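The Winter Library at Plevside

When Soon-im Joo took over the lending room at Plevside, she was told three things about it by the outgoing librarian, who was in a hurry for the bus and told her all of them on the step. The roof let in water over Poetry. The heater had to be kicked on the left side, low down. And Mr Gallagher would be in on Thursday about his book.

'Which book?' said Soon-im, but the bus had come round by the chapel, and that was that.

She had moved up from Dadora in December with two suitcases and a geranium, and she spent her first weeks finding out what she had. There was a card index, begun in blue ink by someone with lovely handwriting and carried on in pencil by someone without. There was a drawer of odd gloves. There were a good many sea stories, because Plevside had once been full of sailors' widows, and there was a whole run of detective novels by a man called Escobar, with the name of the murderer written helpfully inside the front cover of each. She rubbed these out one by one, over several evenings, and felt she had done more for the town than anybody would ever know.

Cathal Gallagher did come on the Thursday. He was a tall old man in a short coat, and he stood on the mat for so long that she began to wonder whether she ought to go and fetch him.

'I'm after the one about the lighthouse,' he said at last. 'My wife had it out. I'd like to know how it ends.'

He didn't know the title, or who had written it. His wife had read it aloud to him in the evenings, a chapter at a time, the winter before she died, and they had got as far as the keeper's daughter rowing out in the fog. Then there had been the hospital, and in all the fuss somebody kind had tidied the house and taken the library books back.

'It was a greenish sort of book,' he said. 'Or it may have been the lamp.'

So Soon-im looked. She looked under L and she looked under F, and then she looked at everything, starting by the door and going round the room the way the sun did. Si-eun Moon, who was eleven and came in after school to be near the heater, went up the ladder for the high ones. They found eight lighthouses, and Mr Gallagher took each of them home and brought each of them back, shaking his head, though he said the fifth had been very good in its way.

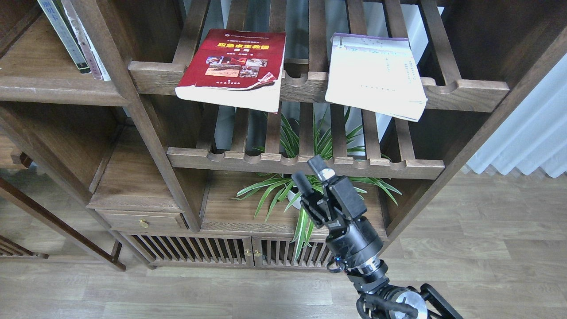
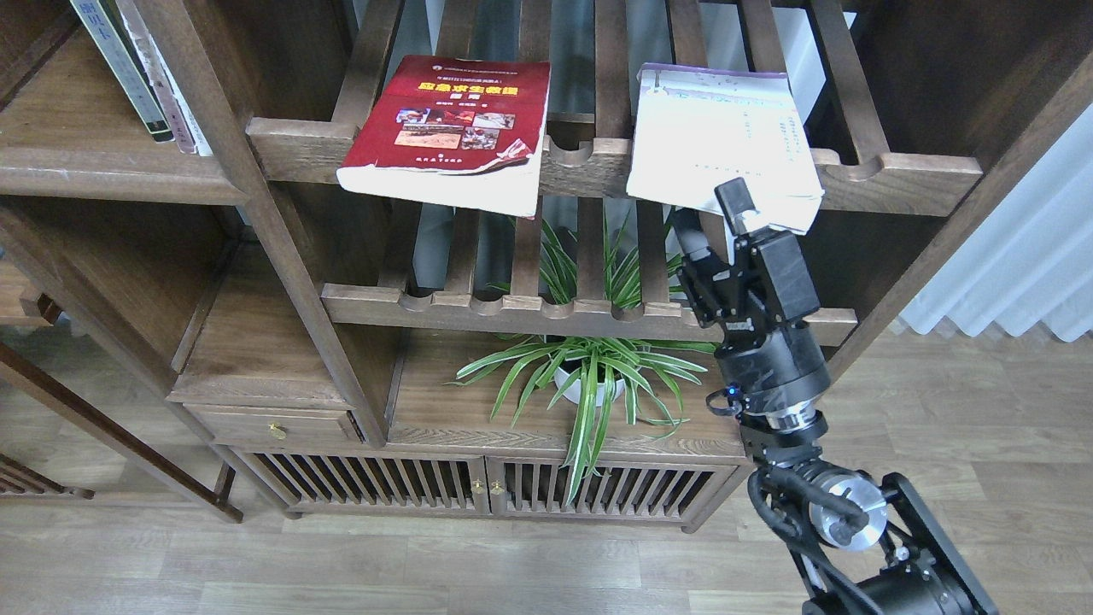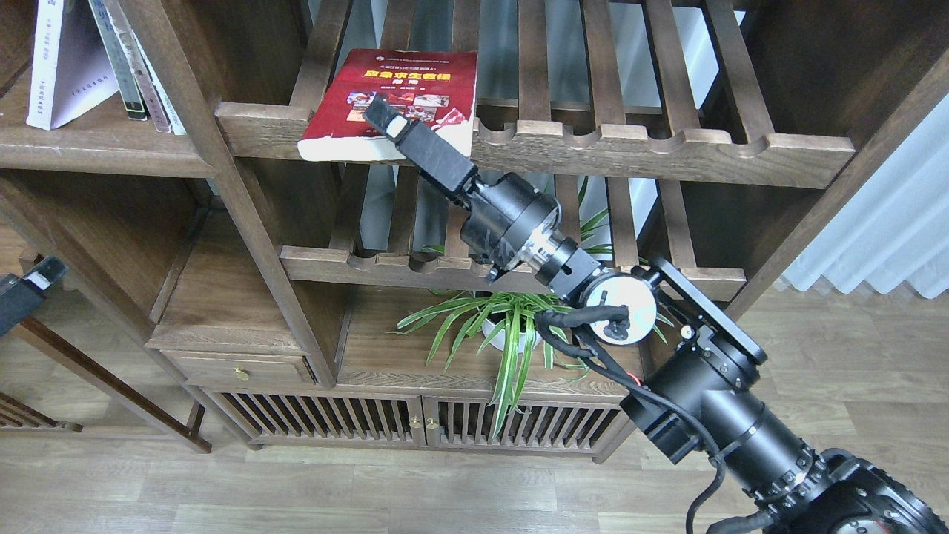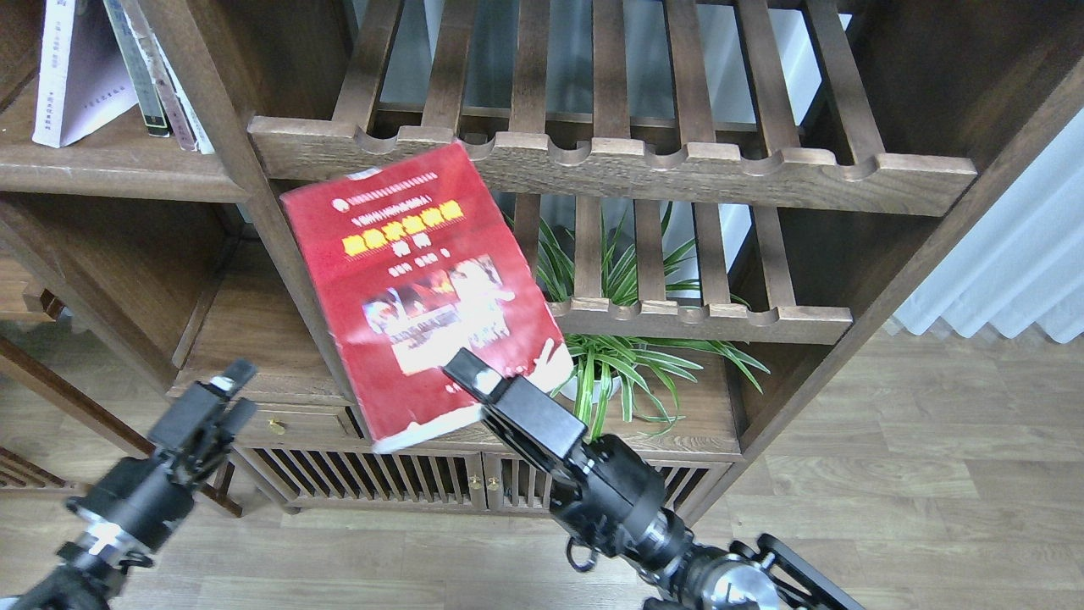
By the spring they had been through every shelf in the place, and Soon-im had taken to writing letters. She wrote to the big library in Lonard, where they had more novels than they knew what to do with, and she had a very civil answer from a Mr Lumbao, Jericho Lumbao, in the stacks. He had no idea what the book was either, but he was the sort of person who can't leave a thing like that alone, and he asked whether the gentleman could remember anything at all besides the fog.

'There was a goat,' said Mr Gallagher, when this was put to him. 'She did a voice for the goat.'

'What sort of voice?' said Si-eun from the ladder.

He thought about it for a while, and then, going rather pink, he did it for them. It was a grand, offended sort of voice, like a duchess kept waiting for her tea. Si-eun laughed so much that she had to come down.

The parcel came on 9 May 2019, tied up with a great deal more string than it needed. The book was brown – it had been the lamp, then – and the goat came in on page 236. Soon-im knew she oughtn't to look any further, and she put it in the drawer with the gloves so that she wouldn't.

Mr Gallagher held it for some time without opening it. He asked how long he could have it for, and she said three weeks, and that he could always renew.

'Only I'm not much of a reader to myself,' he said. 'I lose hold of it. I was always the one that listened.'

It had begun to rain, and over in Poetry the first drops were landing in the bucket. There was no one else likely to come in before closing. Soon-im went and kicked the heater, on the left, low down, and Si-eun dragged the good chair across for him without being asked, and then sat herself on the bottom rung of the ladder with her chin on her knees.

'You'll have to do the goat,' Soon-im told him, finding the place. 'I couldn't possibly.'

He said that he would do his best, and she began to read.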